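Flitora Community Services Listing

Flitora is a table of health and human services in the Pilkington district, kept so that help lines, libraries and neighbourhood centres can all work from the same list. It covers food relief, emergency housing, financial counselling, home care and transport to medical appointments.

Format

One CSV file, UTF-8, one row per service. A programme offered at 2 sites has 2 rows with the same service_id. Opening hours are local time. Phone numbers are stored as text, so leading zeros are kept.
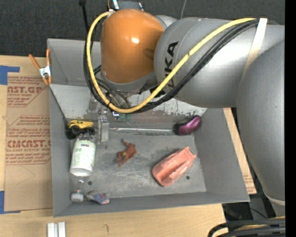 Updates

Vistico contacts each provider every 4 months. Rows with no reply after 60 days are marked "unconfirmed" but stay in the file. The last full check was finished on 31/01/2025 and the next is due in July.

Known gaps

Rolen has few after-hours entries. Refuge addresses are left out on purpose; use the intake number. Eligibility notes are in the provider's own words and have not been standardised.

Corrections

Send the service_id and the corrected field to the Vistico listings desk. Please don't edit the CSV directly.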